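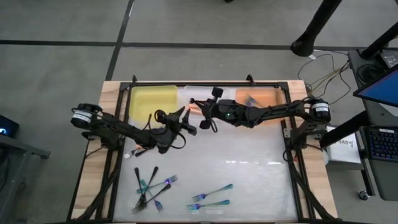 Grevgate, June

Venard two-arm sorting bench: product page and fault notice

The Venard is a table-top bench with two arms facing one another across a shared work surface. It is sold for sorting small, hard items into bins: cutlery, hand tools, fittings. Moldovan makes it and we at Brirari sell and service it. We have kept this page on sale terms throughout the fault described below, and some customers have asked us why. Read the notice before you order and decide for yourself.

What you get

Two arms, two grippers, the framed table, the control software and a set of bins. The surface is translucent. The monitor and keyboard go on a separate desk, which is not included. Leave room to walk round the whole table.

The sales leaflet says the arms "share the space safely at all times". We asked for that line to be taken out. It is still in the printed version.

The fault

Under certain conditions both arms will accept a move into the same patch of air. The software is meant to hold one arm back until the other has cleared. On software version 2 the hold can be dropped if the first arm pauses part way through a reach, for example when it is deciding between two items lying across each other. The second arm treats the pause as a finished move and comes in.

The grippers then touch. In most reports this was a knock and a stop. In one it was a bent finger and a bin pushed off the far edge of the table, with a fork in it, on to the floor by the operator's feet. No injury has been reported to us. We would not read too much into that. Benches of this kind are often left running with no one close by, and people don't tend to report a bruise.

Where it shows up

Cutlery is the worst case we know of. Forks catch on each other by the tines, and a pile with handles going every way gives the arms plenty to hesitate over. Shiny heads and strong overhead lights may make it worse. Moldovan says glare on the surface plays no part. We have asked to see the test results behind that statement and have not had them.

Loose items laid well apart have given far less trouble. So have jobs where each arm keeps to its own half of the table, but the bins sit in a row along one edge, and sooner or later both arms want to be up at that end.

What Moldovan has offered

A software update, version 2.1, that makes the second arm wait 5 seconds after any pause. It is free. Moldovan's figure is 1,000 sorting runs on the new version without contact. The note that came with it doesn't say what was being sorted, how it was piled or how the room was lit. We have asked. A thousand runs with tidy rows of spoons would tell a fork user very little.

The wait also slows the bench down. Anyone who bought on the speed in the leaflet should expect to miss it, and should say so to us in writing.

What we ask you to do now

Set arm speed to 40 per cent or lower for any job where both arms use the middle of the table or the bins. The setting is under Motion, then Limits, and it does not survive a restart, so check it each morning.

Keep hands out of the frame while either arm has power. A still arm may be paused, and a paused arm may start again without any sound or light to warn you. The small light on the arm shows that it has power. It does not tell you whether the arm is about to move.

Spread tangled items by hand before you start, with both arms switched off at the wall.

After any knock, stop and look at both grippers before carrying on. Check the finger tips and pads, and the cable that loops over the gripper. Save the log before you restart, as the restart wipes it. We have lost several good reports that way.

Stop button

The stop button cuts both arms. The on-screen stop does not: on version 2 it stops whichever arm was last selected. This is in the manual, in small type, near the back. Please use the real button and put it where you can reach it from either side of the table.

Ordering and returns

New benches ship with version 2.1 loaded. We will take back any bench bought for cutlery work, with the delivery cost refunded, until Moldovan sends its test conditions. Spare gripper fingers are free to anyone who sends us a log with the bent one.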